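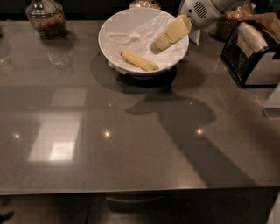 February, Farkstead kitchen, counter notes, 2:40 pm

Went over the dry counter again after lunch. Jars stay along the back edge where they were last week. The brown granular stuff is the Linstead granola, the tan one is the Ogola grain mix. None of the three jars has a label yet. Refill weight for the granola is 624 g if you stop below the shoulder. Any higher and it jams in the neck when you tip it.

Napkin holder stays at the right. It takes a full stack but they start leaning once a few are gone, so top it up at the end of the day.

Main thing today was the lined bowl. We have been putting the yellow pieces straight into the white bowl and the surface shows every smear. Trying a paper liner. Crumple the sheet first, then open it and push it down in the middle. A flat sheet rides up and the pieces slide to the front. Let the paper come over the rim a bit at the front so there is something to pull on when clearing up.

Long piece in first, lying down, then the block. Done the other way the long one ends up propped on the block and rolls.

Counter was wiped with the Homov cleaner, 4 sprays, then a dry cloth. It still shows every reflection from the lights. Fine for us but crumbs are hard to see from standing height. Check from the side.

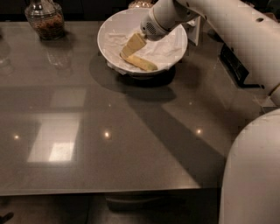 Linstead bench wrote back that they gave up on paper because it sticks to anything soft after 2 hours, and they now use a square of cotton cloth that goes in the wash. They also asked why we don't go to a smaller bowl. Answer to the second: the small ones are too steep and you can't get a block out without tilting it. On the first, ours don't sit that long, but will try cloth next week if someone can find an offcut.

To do:
Labels for the jars, name and refill weight.
Order liners, pack of 400. Same size as now.
Weigh the Ogola jar, full and empty. Forgot again.
Ask Linstead what they wash the cloths with.

Bowl goes back on the middle shelf, upside down, after rinsing. Old liners in the food bin, not the paper one.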